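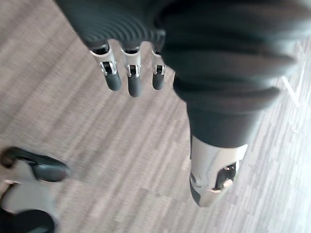
Projects > Desktop Software > Dadura > Progress Reports

Dadura catalog app: progress report to the Rastogi Fund
October
By Shivam Chaudhary

Print this page | E-mail this page

This report covers work on Dadura since the second grant payment. Dadura is a desktop program for cataloging image collections. It stores its records in a local database file and does not need a server or a subscription. The work is done at our Skustthorpe office, with packaging and installer work contracted to Henside.

Version 2.4 went out to testers at the end of the summer. It has the new import window, the rewritten search and the first working export to spreadsheet. We had planned to ship batch renaming in the same version. It was held back after two testers ended up with duplicate file names across linked folders. The fix is written and is in review.

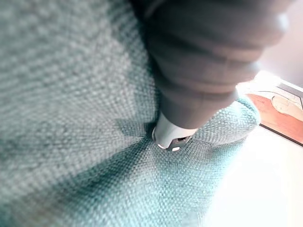

Search and database

The old search read every record each time the user typed a letter. It now uses an index built at import. On the reference collection of 2,095 images, results come up as the user types, including on the oldest laptop we support. Building the index adds time to the first import, and a progress bar with a cancel button has been added for that.

Catalogs made in version 1 can be opened and converted. The converter makes a backup copy first and puts it in the same folder. Keywords with accented letters were lost in early test builds. That was traced to the text encoding in the old file format and is fixed. Catalogs with nested albums still convert to a flat list, which we have noted in the release text.
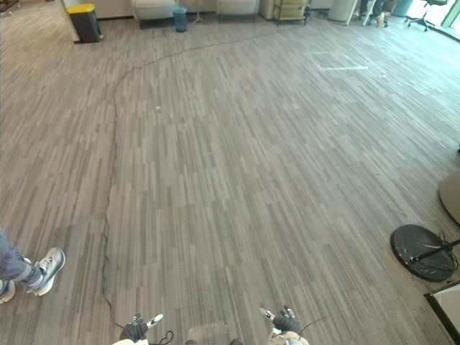

Thumbnails took more of the period than we had budgeted. The old code shrank each picture in one step, which was fast but left false bands wherever the original had fine repeated lines. Fabric, brickwork and window blinds all showed it. So does flooring like the gray carpet tile in the photo, with its long narrow streaks of light gray and charcoal running on the diagonal. Such a surface also gets paler toward the daylight at the upper right, and the old code turned a gradual change of that sort into visible steps. The new code shrinks in stages and smooths between them. It uses more memory during import, so we limit it to 300 pictures at a time and write the results to disk before going on.

The preview pane uses the same code. Color profiles are respected in the preview but not yet in the thumbnails, and the two can look slightly different side by side.

Testers filed 107 reports during the period. Most concerned the import window, mainly the wording of the buttons and the default folder. Crashes on external drives were the most serious group, and those have been closed. Printing of contact sheets remains unreliable with custom paper sizes.
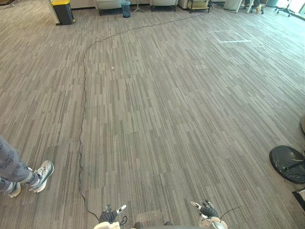
Budget and next steps

Spending is within the approved amount, except for packaging. Henside had to redo the installer when the signing requirements changed, and this cost $3,000 over the original line. We ask to move that sum from the travel line, which has not been used. No increase in the total is requested.

Work for the next period:

- Release batch renaming to testers
- Keep nested albums when converting old catalogs
- Apply color profiles to thumbnails
- Fix contact sheet printing
- Finish the user guide, of which the import and search chapters are drafted

The transfer request form has been sent separately. The next report will include the test results for batch renaming.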